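How a Workshop Decides to Buy a Robot

Robots cost money. So do the tables they stand on, the cables behind them, and the parts that wear out. Before a robot ever picks anything up, someone has to work out what to buy, what it will cost, and where it will go. This page explains how that planning is done.

Our example comes from the Gritard Learning Workshop in Fimdale. The workshop wanted a robot arm that could practice small kitchen jobs, such as handling a spoon near cups and bowls.

Start with the job

You might think the first step is choosing a robot. The first step is writing down the job. Planners ask questions like these:

What will the robot pick up?
How heavy is it?
How far does the robot have to reach?
Will it be near anything that can break?

A robot that stacks tires needs to be very strong. A robot that picks up a teaspoon needs very little strength, but it has to put its fingers in the right place. Strong robots cost a lot, so paying for strength you will never use is a waste.

Small kitchen jobs can be set up with ordinary things: coffee beans in a clear bowl, a smaller glass dish, a steel spoon. Clear glass is harder for a robot's camera than a painted mug would be. Light passes through it and bounces off it, and the camera can lose track of where the edge is. If the job includes glass, the plan has to include a good camera and good lighting. 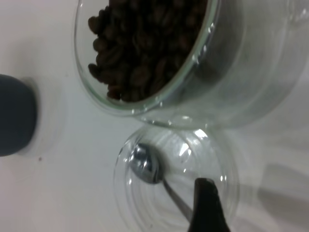
Why can't a workshop just buy the cheapest robot?

A cheap robot may be fine for one job and useless for another. If it can't reach far enough, or its fingers don't close gently, the workshop ends up paying for a second robot. Planners compare the price with the list of things the robot has to do, and they cross out every robot that can't do them.

Make a list of everything

The arm is only one line on the shopping list. Here are some other lines:

Gripper. This is the part that works like a hand. Often it is sold separately from the arm.

Camera. Many arms have a small one near the gripper so that the computer can see what the fingers are close to.

Computer. It takes in the pictures and tells the arm where to move.

Table. It must be steady. If the table wobbles, the robot wobbles too.

Lights. Daylight changes from morning to afternoon. Lamps stay the same.

Stop button. When a person presses it, the robot stops moving. Every robot plan needs one.

Practice items. Cups, bowls, spoons and food. Some will get broken or spilled, so you buy extra.

The Gritard workshop wrote its list in pencil first. The gripper came from a supplier called Deligiannis, and the table was built in Gorkdale, the next town over. Getting things from different places is normal. It does mean checking that the parts fit together. A gripper with the wrong bolt holes can't be fixed to the arm.

Do the math

A budget is a plan for money. You write down what you have, then what each thing costs, and you make sure the second number is not bigger than the first.

For its table, lights and practice items, the workshop had $500. The table cost $229. The lights and the practice items together cost $207. Add those up:

229 + 207 = 436

Now take that away from 500:

500 - 436 = 64

So there was $64 left over. The workshop did not spend it right away. Money kept back for surprises is called a reserve. A lamp might burn out or a bowl might crack, and the reserve pays for a new one.

The arm, the gripper, the camera and the computer were in a separate budget. Large items often get a budget of their own, and more people have to agree before the money is spent.

Think about the workspace

Measure before you buy. A robot arm needs room to swing, and people need room to stand well out of its way. Planners sometimes put tape on the floor to show how far the arm can reach.

The top of the table matters as well. A plain white top makes a dark coffee bean easy to spot. It also shows crumbs and specks, so cleaning goes into the plan. Somebody has to wipe the table, and that takes a few minutes every time.

Where the objects go is part of planning too. A spoon laid across a small bowl has its handle out over the side, where there is space underneath it. A spoon lying flat on the table has almost no space under it, so it can be much harder for a gripper to pick up. 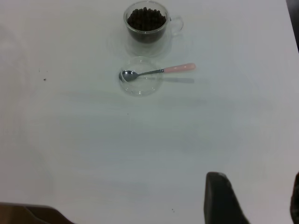
Plan for time as well as money

Ordering a robot is different from buying a toy in a store. Parts can take weeks to arrive. After that the arm has to be bolted down, plugged in, tested and taught. At the Gritard workshop, setting up took 2 weeks, and the first real practice day was in July.

Planners write a schedule so that things arrive in a sensible order. The table should come before the arm. The stop button should be working before anyone switches the arm on.

Then there are costs that keep coming back. Electricity is one. New rubber pads for gripper fingers are another, on robots that have them. Software may need to be paid for every year. These are called running costs.

Words to know

Budget: a plan for how money will be spent.
Gripper: the part of a robot that holds things.
Reserve: money kept back for surprises.
Running costs: costs you pay again and again.
Supplier: a company that sells you parts or materials.

Try it yourself

Pick a small job at home, like putting away spoons. Write down what a robot would need to do it. Then make a shopping list and put a guess next to each item. Ask an adult to help you look up the real prices, and see which guesses were close.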